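The Watch

Annelies Declercq had the watch in her coat pocket when she reached the magistrates' court at Skirkdale, and she kept her hand closed over it all the way through security. The guard asked her to put it in a tray. She did, and watched it go into the machine and come out of the other end, and then she put it back in her pocket.

Her solicitor was waiting by the vending machine. So-ying Kao was a small woman with a wheeled case that she pulled behind her even when she was only crossing a room.

"He's going to plead," she said. "His barrister rang me from the car park. Robbery, and the van as well."

"Both of them?"

"Only Wuyts. The other one still says he was at his sister's."

Annelies sat down. She had been ready to give evidence. She had bought a jacket for it.

It had happened in October, a little after six in the evening, outside the Firnora leisure centre, where she coached the under-16s. She had locked the side door and was walking to her car when a van pulled across the exit. Two men got out. One of them had a scarf over his face and the other hadn't bothered. He pointed at her wrist and said, "That."

The watch was a De Bruijn. The club had given it to her father when he retired, after 3,350 days as their goalkeeper. Somebody in the office had worked the number out and had it put on the back. People assumed it was worth a fortune. The insurance company had said 800 pounds.

She didn't hand it over. She had been asked about this many times since, by the police, by her mother, by a man from the local paper, and she had no good answer. She had swung her kit bag at the one without the scarf and it had caught him on the ear. There were 60 bibs in it and a pump. He fell against the van and the other one got hold of her arm and pulled the watch off over her hand, breaking the strap. Then they drove away, and she stood there with the bag and shouted the registration number at nobody until she had learned it. 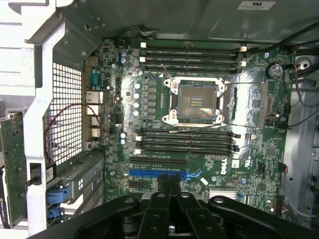

They found the van two days later behind a tyre place on the Plorkier estate. The watch took longer. It came back in a padded envelope with a police label on it and a scratch across the glass.

"Do I still have to go in?" she asked.

"You don't have to. You can sit at the back if you want to hear it."

She sat at the back. There were two rows of seats and she had the second to herself until a young man came and sat at the far end. He had a bicycle helmet on his knee. She took him for a reporter.

Koen Wuyts came up into the dock in a grey jumper. He was younger than she remembered, and thinner. The clerk read out the charge and he said "Guilty" before she had quite got to the end, so she had to ask him again. He said it again. They went through the van in the same way.

The prosecutor was called Tineke Verbeke and she read quickly. When she reached the kit bag somebody on the press bench coughed. The magistrate asked how heavy the bag had been. Ms Verbeke looked through her papers and said she didn't have that information.

"Heavy enough," said the barrister for the defence, and the magistrate told him that would do.

He was sent up to the Crown Court for sentence. It was over in less time than Annelies had spent parking. As they took him down he looked along the seats, past her, to the young man with the helmet, and lifted his chin at him. Then he had gone.

Outside, it had started to rain. So-ying Kao shook hands with her and went off with her case bumping down the steps. Annelies was looking for her keys when the young man came out and stopped under the porch beside her.

"You're the coach," he said.

"Are you from the paper?"

"No. I'm Boyang Xie. I used to play with Koen. Under-16s, at Firnora, before you were there." He turned the helmet round in his hands. "Left back. He was decent. He did his knee."

She didn't know what he wanted her to say. She thought of the man against the side of the van, holding his ear.

"I'm not making excuses for him," Boyang said. "I only came so there'd be somebody."

"Did he know whose watch it was?"

"He says not." He thought about it. "Your dad gave him a pair of gloves once. He had to go in goal when ours got sent off, and he'd got nothing to wear. He let in 3."

A bus went past and they both stepped back from the kerb. Boyang put his helmet on and did up the strap. He said he was sorry about all of it, and went to unlock his bike.

She sat in the car for a while with the engine off. Then she took out the watch and wound it. She had meant to ask the jeweller about the glass, but he closed at five and there was training at half past, and she still had to pick up the bibs from her mother's.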